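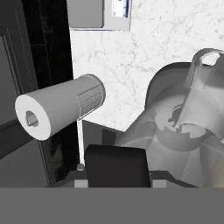 I've had the same fitness watch for two years and until last month I had never changed what the side button does. Out of the box a long press opens the music controls, and I don't keep music on it. What I wanted was a timer. I cook most evenings, and by the time I've tapped through the menus with floury fingers and reached for the paper towel roll to wipe the glass, the onions have caught.

The setting is under Buttons, then Long press, then Shortcut. Pick Timer and choose a default length. Mine is set to 80 seconds, which suits eggs for nobody but is right for the way I toast spices. You can turn the bezel to add more time before it starts.

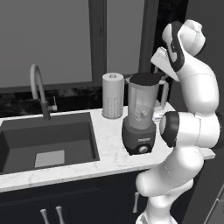
Tumelo Khumalo, who I run with in Urnley, has his set to mark a lap instead. I tried that and kept pressing it by accident when I bent my wrist - wearing the watch on the other arm sorted it out, but then the strap rubbed.

Battery life seems the same as before. I was getting around 2,000 steps of tracking on the last few per cent and I still am. The one thing I'd change is the vibration, which is too weak to notice over the extractor fan. Sipho Mokoena says the July update has a stronger one. Mine hasn't turned up yet.

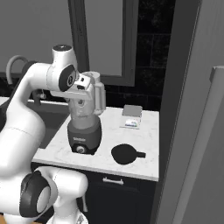
Robot arm gripping the top of a blender jar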